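Lanside Bamboo Cutting Board with Handle

Home > Kitchen > Boards & Knives > Bamboo

Most cutting boards have one ambition, which is to lie flat. The Lanside manages that and then throws in a handle, so you can hang it on a hook and pretend your kitchen has a system.

It's a plain rectangle of light bamboo, built up from vertical strips. Bread, onions, cheese you meant to share: it takes them all without comment. The surface will pick up knife marks. If you want a board that stays perfect, buy one and keep it in the box.

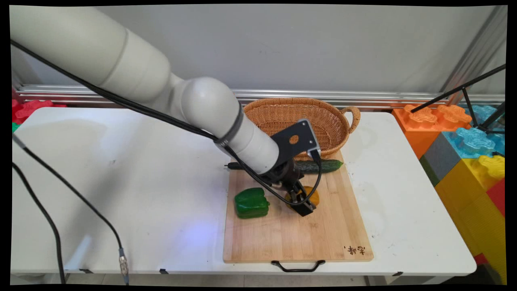 Size is where people go wrong, usually by buying a board made for one lime. The Lanside is meant for a whole salad's worth of shopping. A long cucumber can stretch out along the back and still leave you a green bell pepper's worth of room in front, with the wicker basket parked behind the board for whatever's next. The handle is black metal and hangs from the front edge, and the small Chinese inscription burned into the corner stays out of the way of your chopping.

Care
Wash by hand with warm water and a little dish soap. Dry it standing up. Rub in some food-grade oil when the wood starts to look thirsty. No dishwasher, no soaking overnight "just this once." We have seen what comes back.

Shipping and returns
Orders placed before 2 p.m. leave our Stelville warehouse the same day. Unused boards can come back within 14 days. A board that smells of garlic is a used board.

The basket and vegetables are not included.

From a customer
"Bought it in August to replace a glass one my mother-in-law gave us. The kitchen is much quieter. Took off a star because the handle taps against the wall when it's hung up, so I stuck a felt dot behind it." Boris Urban, Vídalín

Goes well with: Drerkuvby board oil, Lanside wall hook (single)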